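The Bench at the Foot of the Bed

Přemysl Štěpánek has folded his clothes in the same spot for 30 years – longer, he points out, than he has kept most jobs. The spot is a padded cream bench at the end of his bed, bought secondhand in Brondcombe for 49 dollars and carried up 2 flights of stairs.

"The seller told me it was for sitting," he says. "I have sat on it maybe twice."

He calls it the best table in the apartment. It has stitched panels, which he uses as a ruler, and plenty of scuffs, which he refuses to discuss. 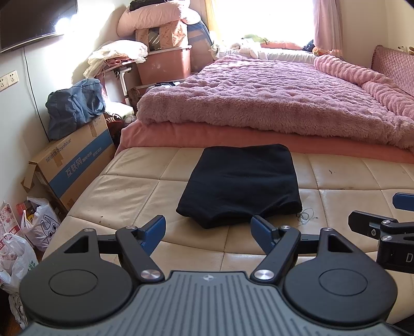 A folded black garment on the bench, with a thin pale cable beside it.

Štěpánek spent most of his working life in the stockroom at Charvát, a small menswear store, and has firm views on shirts. Pants he treats as a negotiation.

"A shirt wants to be a rectangle," he says. "Sweatpants want to be left alone."

His method is to lay them flat, waistband to one side, and smooth each leg by hand before anything gets folded. Then he looks at them for a while. I ask what he is looking for.

"Lint," he says. "Also the will to continue."

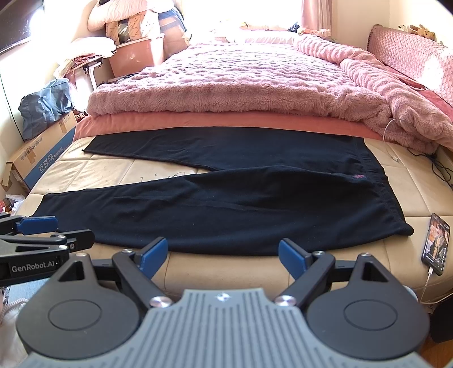 Black sweatpants laid out flat, with a small embroidered emblem near the waistband.

He has been urged to buy a proper folding table. His sister sent him a page from the Westent catalog with one circled, priced at 439 dollars. He used it to line a drawer.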